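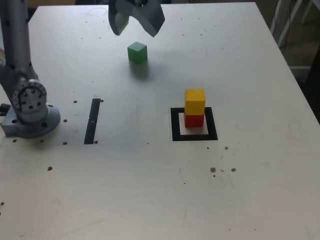 Projects > Dralstead > Block Stacking > README

# Dralstead Block Stacking Layouts

Version 6. Maintained by Analyn Saludo.

## Summary

A collection of tabletop layouts built from small colored cubes and a taped target square. Each layout is one arrangement of the cubes on a light gray table, stored with a short text label. The collection covers stacks, single cubes, and mixed states where part of the set is stacked and part is not.

## Contents

- 300 layouts in total
- 100 labeled `stack_in`: at least one stack stands inside the square
- 83 labeled `offset`: an upper cube overhangs the one below it
- Labels are not exclusive. A layout can carry both.

## Materials

Cubes: red, yellow, green. Replacement sets must match in edge length. Do not mix sets.

Target zone: a square outlined in thick black tape. The interior is bare table.

Divider: a black tape strip running front to back, to the left of the square. It is a reference for placement and has no label of its own.

## Label format

One line per layout, fields separated by semicolons:

`id; inside; outside; order; notes`

`inside` and `outside` list cubes by color relative to the tape square. `order` is read from the table up. The entry for red on the table with yellow on top, green by itself, is:

`inside=red,yellow; outside=green; order=red>yellow`

A cube touching the tape from above counts as inside if more than half of its bottom face is within the outer edge. Cubes in a stack take the zone of the lowest cube.

## Offset

`offset` is a yes/no label. It is set when any side of the upper cube extends past the matching side of the lower one by an amount visible without measuring. Rotation alone does not count. Direction is not recorded.

## Known issues

- Scuffs on the tabletop vary between layouts. They were not cleaned up or masked.
- Cube shadows can fall across the tape. Use the block edge, never the shadow, to decide the zone.
- The Dultby layouts used a narrower tape and were removed in version 6. Old ids were not reassigned.

## Changes

Version 6: Dultby layouts removed, `offset` rule reworded, December label fixes merged.

Contact: Analyn Saludo, Dralstead | © Dralstead | Back to top

Comments (3)

**Noura Majali**
Does `order` get left blank for a single cube, or do you write the color?

**Analyn Saludo**
Blank. I'll add it to the label section.

**gatchalian_r**
The half-face rule is ambiguous at the corners. We used area and got consistent labels.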